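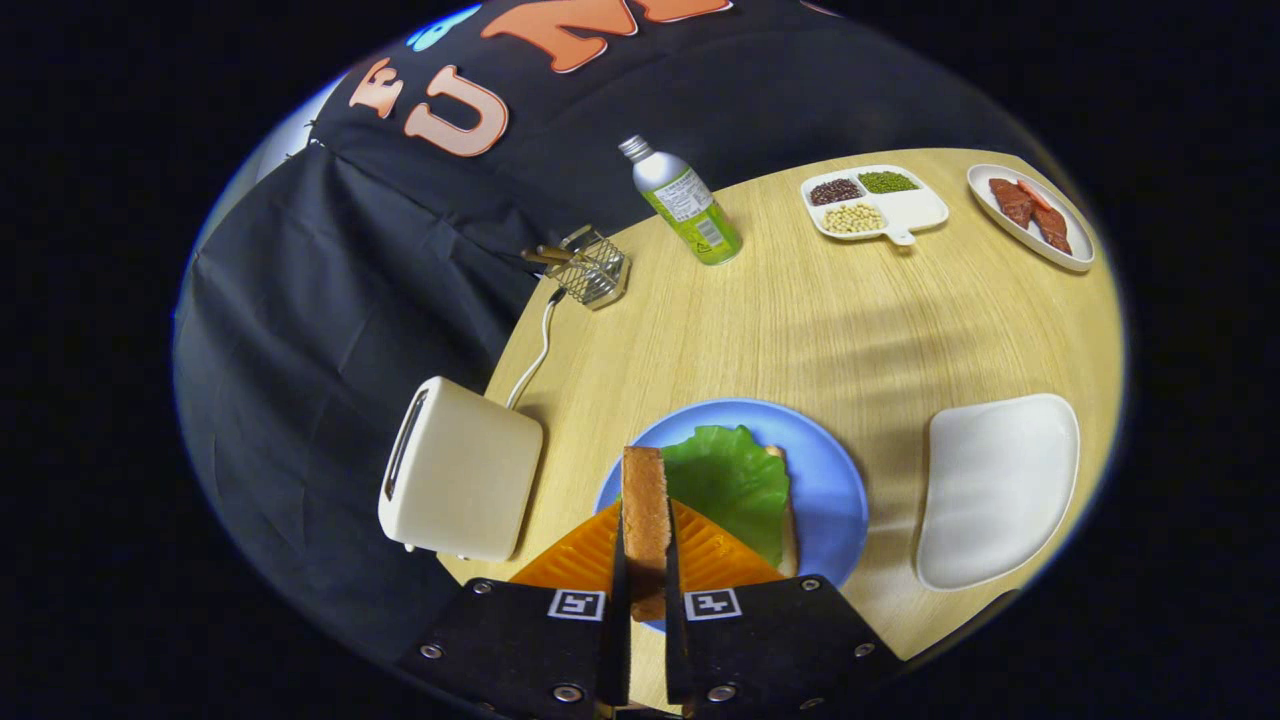
A slice of bread held in the hand-held gripper above a part-made sandwich.

Stockdale workshop records sandwich making by hand

2/9/21

Tenura has started recording kitchen tasks at its Stockdale workshop, beginning with a sandwich. A person holds the gripper, picks up each item and puts it in place, while a camera on the tool records the movement. The recordings will be used to train a robot arm fitted with the same two fingers.

The company has 324 recordings of the sandwich task so far. Each one lasts no longer than 60 seconds, and the plates and food are moved between takes so that the arm does not learn a single fixed layout.

Earlier work was done by remote control, with the operator steering the arm from a desk. Tenura said that method was slower and that operators found it hard to judge how firmly they were gripping soft food. Remote control will still be used for jobs near hot surfaces.

Orneo, which supplies the arm, will run the first tests on its own site in Desodport in October. The arm will be given 55 attempts at the sandwich. Recording at Stockdale continues in the meantime, with 2 operators on each shift.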